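Guides > Home desk > Sedell desk set-up > Part 4: Laying out the top
June, by the Nitarness desk pages

Right, the legs are on and the thing stands up by itself, so now for the bit I like best -- putting everything back on it!

1. Wipe the top with a barely damp cloth and let it dry. White shows every smear.
2. Monitors first, along the far side. Leave 8 cm behind the stands for plugs (I left less and had to drag the lot forward again).
3. Keyboard near the front edge, in the middle.
4. Mouse pad at the right-hand end. Lefties, swap it over.
5. Anything decorative goes on the left. Mine's a slice of tree trunk, bark and all.

Note: lay the pad flat under a few books overnight if it arrived rolled up.

CAUTION: rough bark scratches. Lift a wood slice to move it, never slide it, and stick felt dots underneath.

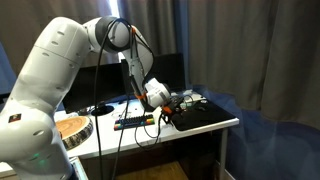

Yensuk wrote in to say that felt dots fell off their slice within a month, and that a thin sheet of cork cut to shape has held much better -- so try that if your wood is at all dusty.

6. Switch the monitors on and check the height before you tidy any cables.

Filed under: Desks & Worktops, Set-up help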